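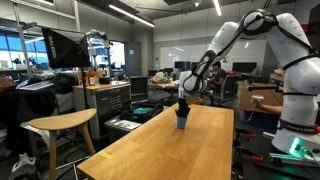 A light blue cup on a wooden butcher-block table.

Fatgate updates cleaning guidance for oiled wood worktops

May 28, 2022

Fatgate, the shared workspace operator, has revised its care guidance for oiled wood tables and counters. The new version takes effect in June and applies to all 4 of its buildings.

Under the revised text, surfaces are to be wiped with a damp cloth and a pH-neutral soap, then dried along the grain. Spray disinfectants containing bleach are withdrawn from use on wood. Tables in common areas will be re-oiled every 50 days, down from the previous interval of 200 days.

The change follows a review by Suha Fakhoury, the company's facilities manager, and Keegan Vachon of the finishing contractor Lernetti. The review found that most of the wear came from standing water at joints and from adhesive left in place too long. Tape may still be used to mark positions on a table but should be removed within 30 days. Residue is to be lifted with a plastic scraper and a small amount of mineral oil.

"The old interval was set for private offices," Fakhoury said. "Shared tables get washed far more often, and the oil goes with it."

Sanding remains restricted to Lernetti staff. Tenants who own their furniture are not bound by the schedule but can request re-oiling at cost. Requests go to Imtiaz Biswas at the front office. Laminate and steel surfaces are covered by a separate document and are unchanged.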